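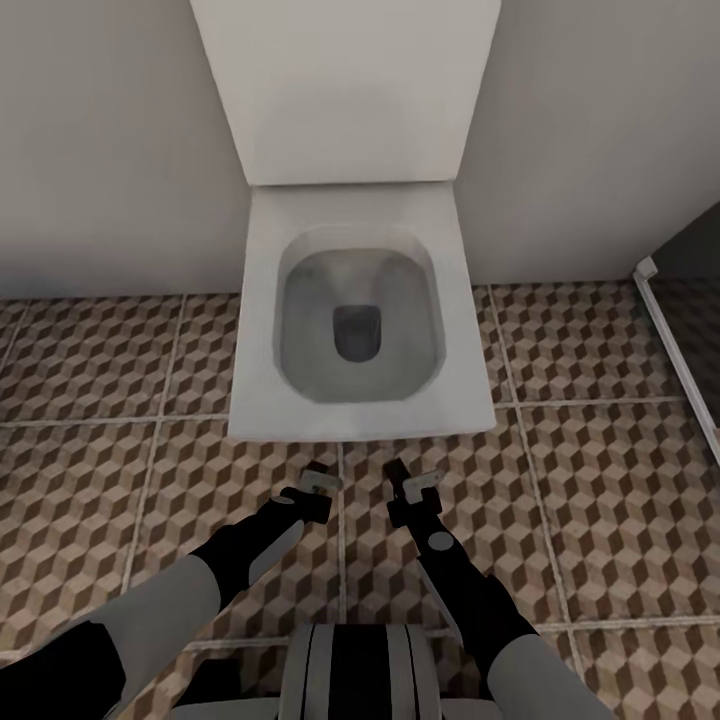 A comment left under the Unit 1 notes said that the whole course seemed to be aimed at people who had already fallen, and asked when we would get to the ones who hadn't. The answer is now. Unit 2 is on prevention, and most of it applies to people who have never had a fall and do not think of themselves as likely to.

Falls in the Home
Unit 2: Looking at the person, looking at the house
Baltemow Adult Learning, Home Care Certificate

What you need for this unit
Your copy of the Flidska record sheet (both sides)
The medicines list from Unit 1
A tape measure for the practical

1. Why people fall

Most falls have more than one cause. A person gets up quickly at night, feels light-headed, has not put their glasses on and catches a foot on a rug. Remove any one of those and the fall may not happen. When you write up a fall, put down everything that was going on at the time, even if one cause seems obvious.

We sort causes into two groups. Causes in the person include weak legs, poor balance, poor sight, numb feet, low blood pressure on standing, needing the toilet in a hurry, and being worried about falling. Causes in the home include poor light, loose flooring, clutter, steps, trailing leads and furniture at the wrong height. Shoes go in either group. Be consistent.

Fear of falling is often left out by new workers. Someone who is afraid moves less, loses strength in the legs and becomes less steady. If a client has stopped going upstairs or stopped going out, ask about it.

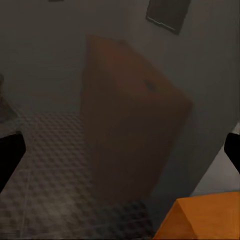

Reading time for sections 2 to 5: 21 minutes

2. Talking to the client

Ask open questions. "Have you had a fall?" often gets a no from someone who slid off the bed in the spring and does not count it. Try "Have you had a slip or a trip, or ended up on the floor?" and leave a gap for the reply.

Ask what they were doing, what time of day it was, what they had on their feet, and whether they could get up again without help. Write the answer in their words. If they were on the floor for a long time, or hit their head, or cannot remember the fall, tell your supervisor the same day.

Do not promise that a change will stop them falling.

3. Medicines

You are not asked to judge anyone's medicines. You are asked to notice. Sleeping tablets, water tablets and some tablets for blood pressure can all make a person less steady, and so can a recent change of dose. Note any change on the record sheet and pass it on.

Case for discussion: a woman living alone at Skodora Court has had 2 falls in the same month, both before breakfast. Her water tablet was moved from lunchtime to early morning at the end of September. What would you ask her, and who would you tell?

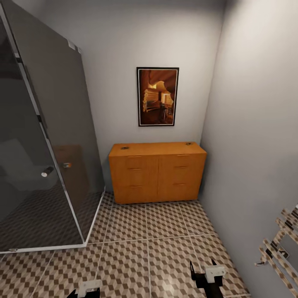
In the discussion, most groups go straight to the tablet. Keep going. Ask how far the bed is from the bathroom, what she holds on to as she turns, and whether she has had a drink since the evening before. Many older people cut down on drinks to avoid getting up at night, and being short of fluid can make them dizzy in the morning.

Towel rails come up every time this unit is taught. They are not made to take body weight. If a client pulls on one to stand, record it and ask for a grab rail assessment. Do not fit a rail yourself.

4. Sight and flooring

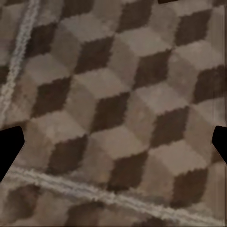

Eyesight changes with age in ways that a normal eye test may not make plain to the client. Judging depth gets harder, and so does picking out one shade from the next one to it. Strong patterns underfoot can then cause trouble even when the floor is perfectly flat. A carpet woven in tumbling blocks, with pale tops and brown sides, looks like a stack of cubes to most of us, and we walk over it anyway. A client with poor depth judgement, or with dementia, may slow down, step high or stop at the edge. Watch how they cross it before you write anything.

Plain matt flooring in one colour from room to room is the usual advice. Stair edges are the exception and should stand out clearly. Few clients will replace a carpet they like, so better light and a clear route across it may be as far as you get.

5. Using the Alvarado walk-through

Start at the bed and follow the route the client takes at night. Then do the front door to the chair they use most. Stop at each doorway and record the light, the floor and anything they reach for. Do it with the client, at their pace. The form has room for 5 actions. Put the ones they have agreed to first.

Before the next session
Complete 2 walk-throughs, one of them in your own home.
Bring the Flidska sheet with side A filled in. Leave side B blank.
Read the Unit 3 notes on getting up from the floor. Wear flat shoes and trousers for the practical.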